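Moving a white table to a new flat - legs off or leave them on?

Posted in Home and Moving

Nour Tannous
Member, 2 posts

Hello everyone, I hope this is the right place to put this. We're moving in October from a ground-floor flat to one on the second floor, and I'm going back and forth over what to do with our big white table. It's the sort with a flat top and four legs that bolt on underneath, and we've had it long enough that I can't find the instructions or remember which shop it came from.

My husband says we should take the legs off and carry the top up on its side. I'm worried that once those bolts come out they'll never go back in properly, as one of them was already a bit loose when we last shifted it for the decorators. The stairs have a turn halfway up and a low window ledge on the outside of the turn, and I don't fancy leaving a great scrape along the landlord's paintwork in our first week.

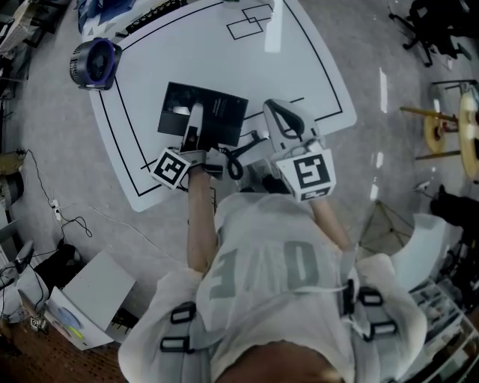 The table, from above.

The other thing is the surface. It marks if you so much as look at it, and last time we used old blankets which slid off the moment we tilted it. Has anyone wrapped one of these so that the wrapping stays put? I've had a quote from a removal firm called Smadi and they'd do the lot, but they charge extra for anything that needs taking apart, so I'd like to have it ready for them if I can. Thank you in advance, and sorry for going on!

Hussam Darwish
Regular, 1034 posts

Hello Nour, and good luck with the move. I'd side with your husband on this one, I'm afraid. With a turn in the stairs you'll be so much happier with the legs off, and a top on its own will go round most corners if the person at the bottom lifts and the person at the top waits (my brother-in-law never waits, and we have a dent in the banister to show for it).

Lay a duvet on the floor and turn the table over on to it with someone helping you. Put a bit of masking tape on each leg and write a letter on it, then the same letter on the underside where that leg came from. The bolts go in a freezer bag, and the bag gets taped to the underside as well - not put in a kitchen drawer, which is what I did, and that drawer went into storage.

For your loose bolt, have a look at whether it's the bolt or the hole that's worn. A new bolt is pennies from any ironmonger. If it's the hole, I'd ask someone handy to look before you put any weight on it.

As for wrapping, blankets are fine but they want stretch film round them, pulled tight, with cardboard on the corners first. Keep the tape off the white surface altogether, it can leave a sticky line that takes ages to shift.

PeggyM
New member

we just left the legs on ours and it went up fine but our stairs are straight. measure the turn first

Nour Tannous
Member, 2 posts

Thank you both, that's so helpful. I measured the turn at teatime and there isn't a hope with the legs on, so off they come. Freezer bags are on the shopping list.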